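Revised rules for home recordings

The good practice sheet for hand-held gripper work has been updated for April. Hanan Nimri's group at Wallosach went through over 100 folding sessions and made 4 changes. Finger pads are checked before each session. Garments start flat, with both jaws in view. Rooms stay as people live in them – no tidying for the camera. Names, letters and screens are kept out of sight. Questions go to Dougal Kerr.
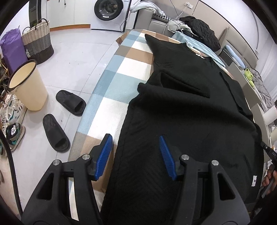 A black knitted sweater on a checked bedspread, between the gripper's blue finger pads.

The old sheet is withdrawn.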